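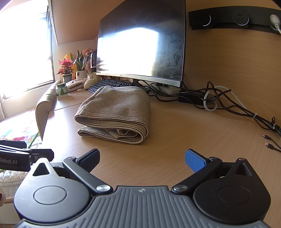

Public buildings in this country are usually lit by the amount of light that falls on the floor. A figure is set, a meter is carried from room to room, and if the reading is high enough the building is passed as fit for use. It is the view of the Gelmont Forum on Public Buildings that this practice leaves out a good deal of what people need in order to move about safely, and that it should be changed. Light that reaches a room does not reach every part of it equally. Of the two textured grip pads facing each other across the desk, the one on the right is a bright blue that the eye finds at once, while the one on the left lies mostly in shadow and looks far darker. A person with good sight will make sense of such a difference without noticing. A person with cataracts, or someone coming in from a sunny street, may well not, and on a flight of stairs the object in shadow may be the handrail.

The Forum has been drawn to this question by its work on older civic buildings, many of which have had their lighting replaced in recent years. The reasons for replacement were sound. The old fittings used a great deal of power and were costly to maintain. The new ones are cheaper to run and last longer, and we do not wish to see the old ones return. Our concern is with how the work was specified. In most of the contracts we have read, the new fittings were placed where the old ones had been, so that existing wiring could be kept. A lamp that spreads its light widely was often replaced by one that throws it in a narrow beam. The floor beneath became brighter, the meter was satisfied, and the walls, doors and rails on either side became dimmer than they had been before.

The town hall at Wanville provides a clear case. The main stair there rises between two plastered walls, with a landing halfway and an oak rail on each side. When the lighting was renewed, the average reading on the treads rose to 300 lux, well above what the council had asked for. Complaints began soon afterwards. Visitors said that the stair was harder to use, and for some time these remarks were treated as a matter of taste. Mwanaisha Masanja, the council's access officer, eventually asked that the rail be measured as well as the treads. On the upper flight the right-hand rail was reasonably lit. The left-hand rail received 25 lux along most of its length, against a wall painted in a brown close to the colour of the oak. Anyone coming down and keeping to the left was being asked to find a brown rail on a brown wall in near darkness, while looking past a bright floor.

No rule had been broken. That is the difficulty with which this essay is concerned. The contractor had done what the contract required, and the council had required what it understood to be good practice. The measure used was simply too narrow for the purpose.

Contrast is a better starting point. What allows a person to see the edge of a step is the difference between the step and whatever lies behind it, and this depends on colour and surface as much as on light. A pale strip on the front of a dark tread can be seen in quite poor conditions. A grey strip on a grey tread may be missed at noon. The same applies to door handles, light switches, lift buttons and the edges of counters. These are small items and they are generally chosen late, often from a catalogue, by someone who has not been told what colour the wall will be. We have seen white handles on white doors in a day centre used mainly by people with failing sight. The handles had been chosen because they looked clean.

Much of the resistance to change comes from a belief that contrast is ugly. Architects have told us, courteously and at some length, that strongly marked edges spoil the calm of an interior. We accept that a building should be pleasant to be in, and that yellow tape on every surface would be a poor outcome. But the choice is seldom so stark. The library at Nadell, refitted last September under the direction of Jong-dae Shin, uses a deep green for its door frames and a soft cream for the doors themselves. The stair rail is of pale wood against a wall of the same green. Few visitors would describe the library as an exercise in access. It is merely an easy building to find one's way through, and it has been widely admired for its looks.

A second objection concerns cost, and it deserves a fuller answer. Councils are short of money, and an officer who has already paid for new lighting will not welcome being told that it should be done again. In most of the buildings we have visited, it need not be. At Wanville the stair was put right with a change of wall colour and 2 additional fittings on the upper landing, aimed at the wall. Paint has to be renewed from time to time in any case. If the colours are considered when the next round of decorating is planned, the extra expense is small, and in some years there will be none at all. The costly course is to leave the matter until someone has fallen.

There is also the question of glare, on which we have changed our own position. In earlier advice the Forum recommended that lighting levels in entrance halls be raised, so as to ease the passage from daylight to indoor light. We suggested 600 lux just inside the main doors. We now think that this advice, taken alone, did some harm. Several owners met it by fitting very bright lamps above polished stone floors, and the reflection from the stone made the hall uncomfortable and its far side difficult to make out. Na-rae Kang, whose survey of entrance halls was sent to our members, found that people with low vision preferred a dimmer hall with a matt floor to a brighter one with a polished floor. Some of them had taken to using a side door. Our earlier advice has been withdrawn, and the version that replaces it deals with floor finish before it deals with lamps.

It may be asked why the matter cannot be left to good sense. Our answer is that the people who approve lighting are rarely the people who find it hard to see. Inspections take place in the middle of the working day. They are carried out by staff who know the building and who could climb its stairs with their eyes closed. We have attended inspections at which the party did not once put a hand to the rail. A visitor who arrives on a winter afternoon, carrying a bag and looking for a room never visited before, meets a different building. The hour of an inspection ought to be stated in its report, and at least one inspection in the year ought to be held after dark.

The Forum therefore asks that three changes be made to the way lighting work in public buildings is ordered and approved. Readings should be taken at the rail, the handle and the sign, and recorded beside the reading for the floor. The colour of walls and fittings should be settled at the same time as the lighting, by people who have spoken to one another. And before any stair or hall is approved, it should be used by several people whose sight is poor, with their comments kept on file and answered in writing. The last of these will meet with the most reluctance, as it takes time and cannot be reduced to a number. In our judgement it is the one most likely to bring improvement.

We recognise that not every owner can act at once. A village hall with a single paid member of staff is not in the position of a city council, and the Forum does not suggest that it be held to the same timetable. It can, however, look at its stair in the evening and consider whether the rail stands out from the wall. Where it does not, a tin of paint in a lighter or darker shade is within the reach of most. Owners of listed buildings should speak to their conservation officer first. In our experience permission to repaint a plastered wall is readily given when the purpose is explained.

Comments on this paper are invited from building owners, designers and members of the public, and may be sent to the Forum's secretary, Mal-soon Nam. Printed copies in large type are available on request.

Gelmont Forum on Public Buildings, 10 Nov 2022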